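The Well at Mastby

The water at Mastby cured things. That was the claim, and Corey Lowther had driven 92 miles to be unimpressed by it.

He had a list of what it cured, because the woman at the motel had given him one. Warts were on it. So were bad knees, bad dreams, and grudges. It didn't say how long you had to wait.

"Grudges," he said to her. "How do you test for that?"

"You'd know," Heloísa Portela said. She was folding towels and didn't look up. "Are you the one from the county?"

"I'm the one from the county."

"We figured you'd be older."

The county wanted to know if it should be worried. People had started coming out on weekends with jugs, and a man named Nuno Calado was charging them to fill up. Corey's boss had said to take samples, be polite, and not drink anything. Corey had no plans to drink anything. He'd tested springs before that were going to save the world, and what they mostly had in them was iron and a dead frog.

He went out at seven the next morning. The road ended at a gate with a coffee can wired to it and a sign that said PAY WHAT IT'S WORTH. He put in nothing, on principle, and then stood there feeling cheap.

Nuno Calado was sitting on an overturned crate by the well with a dog asleep across his boots. He was a big slow man with a beard that needed work.

"You want the talk?" he said.

"What's the talk?"

"My grandfather dug it the January the barn burned. Dug down 15 feet and got nothing. Then he had a fight with his brother, a bad one, and went down one more foot out of pure meanness, and up it came."

"So it's 16 feet."

"That's what you got out of that?"

Corey wrote down 16. He asked who had measured it and Nuno said his grandfather. He asked if anyone had measured it after that and Nuno scratched the dog's ear and said what for, it was still the same hole.

It was a plain stone well with a plank lid. Corey had expected bells, or ribbons on a tree, or a little shop. He lowered the sample bottle on its line and it went down a long way before it touched. When he pulled it up the water was clear and smelled like water.

"How many people does this cure in a year?" he said.

"I never said it cured anybody."

"It's on a list at the motel."

"That's Heloísa's list. I sell water." Nuno shrugged. "She says it did her knee. She also quit the job where she stood up all day, the same month. I told her that. She didn't care for it."

This annoyed Corey more than a liar would have. He had a whole way of dealing with liars. He filled three more bottles, labeled them, and packed them in the cooler, and he took his time, waiting for the rest of the pitch.

A truck came up to the gate. An old man got out of it, and then a younger woman who was trying to hold his arm while he shook her off. Corey heard the coins go in the can. There were a lot of them.

"Morning, Jinlong," Nuno said.

Jinlong Luo didn't answer. He had a jug in each hand and he set them down by the well and stood with his hands on the plank lid. The woman said hello for both of them. Her name was Manaia Pirihi, she was his neighbor, and she drove him because his license was gone.

"What's it for?" Corey asked her, low. "What's he got?"

"Got? Nothing. He's eighty-one." She looked at the cooler. "Are you going to shut it down?"

"I'm only testing it."

"He used to come here with his wife."

"And she got better?"

"No," Manaia said. "She died. What kind of a question is that?"

Corey said he was sorry. He carried the cooler back to his car and put it in the trunk and stood behind the open lid longer than he needed to. When he went back for his line, the old man had one jug full and was bent over the other, and Nuno was holding the rope and looking off at the hills so as not to seem to be helping.

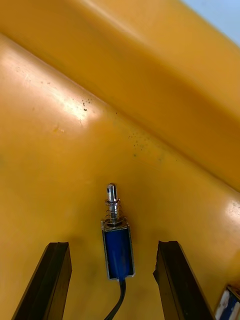 Yellow, and the light on it.

The lab took two weeks. There was some iron in it, as he'd said there would be, and no frog. It was safe. It was also no different from what came out of the tap at the motel, which had been dug into the same hill by a company called Prurkum and cost a good deal less.

He wrote that down. Under Claims he put that the owner made none. His boss called and asked what that was supposed to mean, and wasn't the man taking in money hand over fist, somebody had said 800 dollars on a holiday weekend.

"Who said that?"

"I don't know. Somebody."

"Well, did they count it?" Corey said.

He thought the whole thing was foolish, and he still did when he drove out again in the spring. He had a follow-up sample to take, which he could have sent somebody else for. He stopped at the gate. He had a five and a one in his wallet, and he looked at them both for a while, and then he put in the one.

"That's what it's worth?" Nuno called from the crate.

"It's tap water," Corey said, and asked him if he had a cup.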